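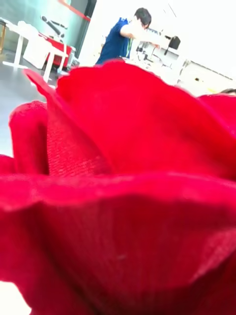
Khadija Benkirane maintains that a hallway tells you more about a household than its sitting room ever will, and after a Friday spent going in and out of front doors in Nadel I'm inclined to agree with her. We tidy the sitting room for company (well, most of us do), but the hall simply collects whatever comes through the door, and there it stays until somebody trips over it.

My own is 17 feet long and barely wide enough for two people to pass with shopping, and for years I treated it as a sort of tunnel to the kettle. Then one wet July we painted it a deep mustard, hung a proper lamp, and found ourselves stopping there to chat!

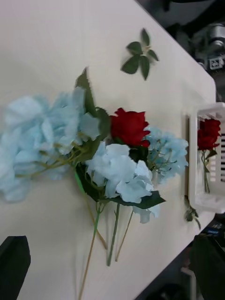
The lamp came second-hand and the paint took three coats, the last of them finished well past midnight, with the radio on low and the dog shut in the kitchen. I'd still do the skirting boards first if I had my time again. Mirsad Stoyanova did his in the same mustard the following spring, ceiling and all, and his hall is half the width of mine.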